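Operators and observers, hand and wrist comparison
Karier Test Group
Fixed term, on site, daytime hours
Posted by: Gun-woo Ban

Scope

Karier is comparing multi-finger robot hands and wrist camera mounts on behalf of two suppliers, Hitell and Noh. The comparison runs on the Zavent controller throughout, so that differences in the results come from the hand, the mount or the cover and not from the control software. We are looking for operators and observers for the next block of trials, which begins in December.

The hands under comparison are three-fingered with an opposing thumb, or close to it. Each is run bare and then with a fabric sleeve fitted over the wrist. The sleeved condition is the one that has produced most of the open items so far. Loose fabric near the finger roots changes what the wrist camera can see of the workspace, and it is not yet settled how much of that can be recovered by moving the mount. Fabric also gets into the finger joints if the cuff is set too far forward. Operators will log both effects separately.

Work is done partly at fixed benches and partly on open carpeted floor, with the arm reaching downward. Wrist views on the floor are often largely taken up by dark fabric, with the fingertips visible below it.

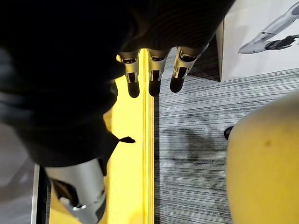
Do I need to have operated a robot hand before?
Prior experience is required for the operator role only. Observers are trained during the first two shifts and work from a written scoring sheet.

Operator duties

Start up and shut down the arm and hand following the Zavent checklist.
Run the scheduled grasp sequence, 100 attempts per hand per condition, in the order given on the run sheet.
Fit, adjust and remove sleeves. Record cuff position against the scale on the wrist before each run.
Check fingertip pads for wear and replace them at the stated interval. Pads are not to be swapped between Hitell and Noh hands, even where they fit.
Stop the run on any unexpected contact, joint stall or loss of camera signal. Do not resume until the log entry is complete.
Recheck camera alignment after every mount change, using the printed target.

Observer duties

Score each attempt as held, slipped, missed or void.
Note the time of any stop and which axis or finger was involved.
Review wrist camera recordings and mark the intervals in which fewer than two fingertips are visible. Review takes up the second half of each shift.
Keep clear of the marked reach area while the arm is powered.

Requirements

For operators: at least one year of hands-on work with a robot arm, in a lab, on a production line or in field service. You should be able to read a joint torque plot and tell a stall from a sensor dropout. Basic scripting is useful. The sequences are supplied, but parameters sometimes have to be changed between runs and the changes have to be recorded correctly.

For observers: normal or corrected vision, steady attention over long repetitive sessions, and legible notes. No degree is required. Previous work in inspection, transcription or video annotation is an advantage.

For both: closed flat shoes, no loose cuffs or lanyards, and a willingness to follow the stop procedure without discussion. The room is carpeted and some of the work involves kneeling or leaning over low equipment. Tell us in advance if this needs to be arranged differently.

Conditions

Shifts start at 8:30 a.m. and end at 4:30 p.m. with an hour for lunch. Both roles are paid hourly, with training shifts at the full rate. The operator contract covers the whole block. Observers may sign up for part of it, provided that they stay for one complete hand and condition.

The previous block closed with 73 void attempts, nearly all in the sleeved condition and most of them traced to the cuff moving during the run. The sleeve retention has been changed for this block. Operators should expect the procedure to change again if the new retention affects wrist rotation, and will be given time to practice any change before scored runs resume.

All recordings remain with Karier. Participants sign a confidentiality agreement covering the scores for both suppliers until the comparison report is issued. The agreement does not prevent you from listing the job, the controller or the general type of work on a résumé.

During floor runs the wrist passes low over the carpet and whatever is laid on it, and the observer stands to one side with a view of the fingers. The stop button stays with the operator.
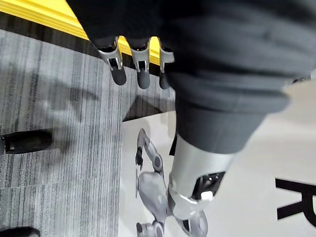 Gun-woo Ban adds that applicants tend to prepare for the grasping and underestimate the mount changes. An operator who can refit a camera bracket and come back to the same alignment on the first try saves more of the shift than one who is fast with the hand, and the practical test has been weighted accordingly.

How to apply

Send a résumé and a note of no more than 500 words to the Karier test office, marked "Hand comparison." State which role you are applying for. Operators should describe one fault they diagnosed on an arm or gripper: what the symptom was, what was measured, and what the cause proved to be. Observers should give their available dates.

Operators selected for the next stage will be asked in for a practical test consisting of a mount change, an alignment check and a short grasp sequence with the sleeve fitted. Observers score a recorded run and are compared against the reference sheet. Travel to the test is reimbursed on presentation of receipts.

Applications from current employees of Hitell or Noh cannot be accepted.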